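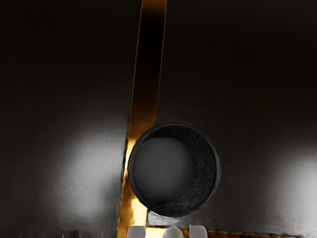

Progress report to the Ondelden fund, second period
Prepared by Graça Coelho, project lead, Flident
August 16, 2018

5 min read

This report covers work from March to the present on whether one arm can take over small clearing and sorting chores in a home kitchen or a shop stockroom. The short version is that it can do a few of them in simulation, slowly, and that we are behind on moving them to the real bench.

Work done

The simulated tasks now all run on the Nuller software. We dropped the older setup in the spring after losing too much time to objects sinking through tabletops. Moving everything over took longer than the plan allowed, and most of the delay in this report comes from that.

We have been concentrating on cups and other small open containers, including ones with something loose inside. A cup with a ball in it is a fair stand-in for a good deal of ordinary work: a mug with a spoon left in it, a jar of screws on a stockroom shelf, a measuring cup that still has rice in the bottom. The arm has to get hold of the container, keep it upright and put it down where it was told to.

In the last full round we ran 211 trials. The arm finished the chore in 63 of them. In another 55 it picked the cup up properly but tipped it or dropped the contents on the way. The rest failed at or before the grasp. At the end of the first period we had no complete runs on this task, so we count this as progress, but a shop would not accept it and neither would anyone at home.

Problems

Dark objects on dark surfaces are still the worst case. The software finds the rim of the cup late or puts it in the wrong place, and the fingers close too high. Shiny surfaces add to this, as a soft reflection from a lamp can be read as an edge. We changed the lighting between trials to see how much it mattered, and it mattered more than we expected. Kitchens are full of black counters and polished trim, so we don't want to design the problem away by using a plain white table.

Speed is the other problem. A person clears a cup in a couple of seconds. Our arm stops to look again before each move. Cutting out those pauses made the spills worse, and we put them back.

The bench arm from Böttcher arrived late and with the wrong mounting plate. The right plate is now fitted. Calibration has started but is not finished, and we have no bench results to report.

Staff and spending

We are four people, unchanged. Spending is under plan because the bench work has slipped. We ask to carry the unspent equipment money into the next period and will send the form separately.

Next period

We will finish calibration, then repeat the cup task on the bench with the same objects and the same scoring. Folding and wiping stay on hold until that is done. The stockroom visit promised in the proposal also moves back, and we will write to you when we have agreed on a date with the store.

4 comments
Share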